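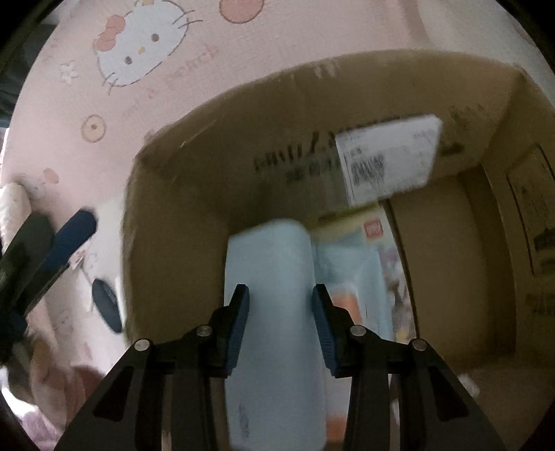
May 30, 2018

Humidity chamber, carton strength runs, second batch.

Picked up from yesterday with the Kamden cartons. All of them sat in the chamber overnight at 68 percent RH before going on the press. The Trodum set went in at the same time but on the lower shelf, and I'm not happy with the lower shelf. The probe down there lags the top one and I don't trust its reading until it has been checked against the salt jar.

Top-to-bottom crush, flaps taped, platen speed same as last time. Best Kamden carton held 2675 N before the first panel let go. The Trodum ones buckled earlier and always at the score line, never mid-panel. Creasing looks too deep on that lot. I cut a strip across one score and the inner liner had split most of the way along.

Load cell drifted again after lunch. Re-zeroed, ran the dummy block, fine after that. The three runs before the re-zero are marked with a star in the sheet and should be left out of the average.
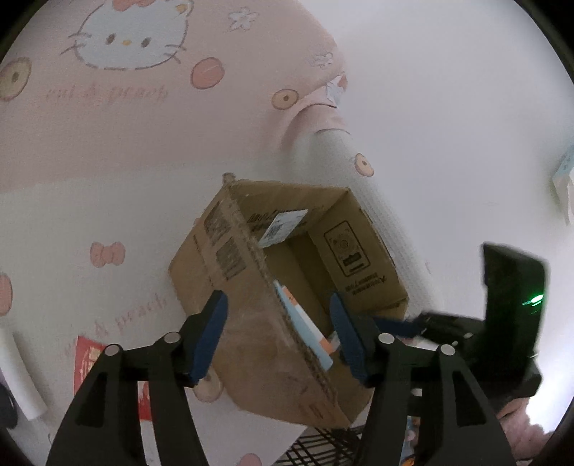
Edge crush strips next. Cut 40 from the flat panels, flutes upright, and lost a few to bad cuts -- the blade on the twin cutter is dull and leaves a rolled edge. A rolled edge reads low every time. Replacement blades are on the Le Goff order, which has not shipped. Until they come, use the hand knife and the steel guide, and throw away anything that doesn't stand up by itself on the bench.

That leaves 33 good strips. Bagged, labeled with the lot and the shelf they came from, and put back in the chamber.

Skostetti want the numbers in pounds per inch. The sheet works in kN/m, so convert in the last column only and leave the raw values alone. Someone overwrote them on the last job and it took a morning to get them back from the press log.

To do:
Salt jar check on the lower probe
Repeat the starred runs
Ask Skostetti if they want the stacking test in July or along with this batch
Wax for the strip ends -- the tin is nearly out

Chamber left on, door taped. Please don't open it before the strips have had their full 24 hours.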